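Tool library moves to color-coded tape for returns

Borrowers at the Dranthorpe tool library will see a change at the returns desk starting Tuesday. Every item that comes back will get a band of colored vinyl tape on the handle or case before it goes anywhere else, and the color will decide which shelf it lands on.

Yellow means the item has been checked and can go out again. Teal means it needs cleaning or sharpening. Red, which the library expects to use least, means the item is broken and stays in the back until someone can look at it.

The library lends hand tools, garden equipment and a small number of power tools from the old Ellery building. It has 2,000 items on its books, and until now returned tools were sorted with paper tags tied on with string.

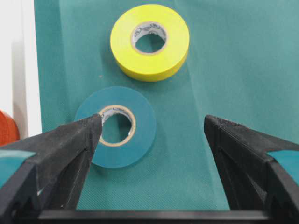

Jolene Ormsby, who runs the desk, said the paper tags fell off in the rain and were hard to read by the end of a busy Saturday. She tried masking tape over the winter but it left glue on the handles. Vinyl electrical tape peels away clean if it is taken off within a few weeks, she said, and it stretches enough to go around an odd-shaped grip. The yellow is bright enough to pick out from the door, while the teal is a quieter blue-green that gets lost on a cloth of the same shade, so the desk will keep a plain white board to lay tools on when they are taped. Ormsby also asked that the rolls stay on their cardboard cores, as loose ends of tape were a nuisance in the trial.

The trial ran through March on the garden tools only. Declan Ashby, who handles repairs, said fewer blunt shears went back out by mistake during the month, though he did not have a figure. He would like a fourth color for tools waiting on parts – orange was suggested – but that has been put off until the summer.

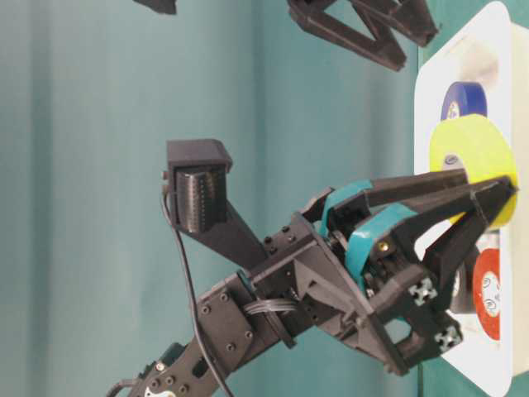 Members do not need to do anything with the tape. Anyone who gets a tool home and finds a band still on it can leave it in place or peel it off. A teal or red band on a tool that has been checked out is a mistake, and the library asks that the tool be brought back unused. There is no charge, and the loan will be swapped for another item if one is free.

Late fees are not changing. The standard loan remains 2 weeks, with one renewal, and the limit is still 3 power tools per household.

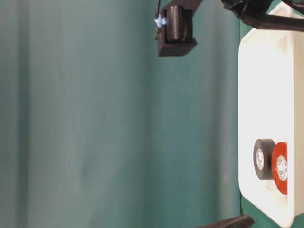

Pei-shan Pan, who keeps the catalog, said the online listing will take longer to catch up. For now a tool with a teal band will show as "out" even though it is in the building. She expects the listing to show the three groups separately once the spring stock check is finished.

The returns desk will close 90 minutes early on Tuesday so the shelves can be relabeled. Items due that day can be dropped off the following day without a late fee. Questions about existing loans should go to the desk by phone or in person during opening hours.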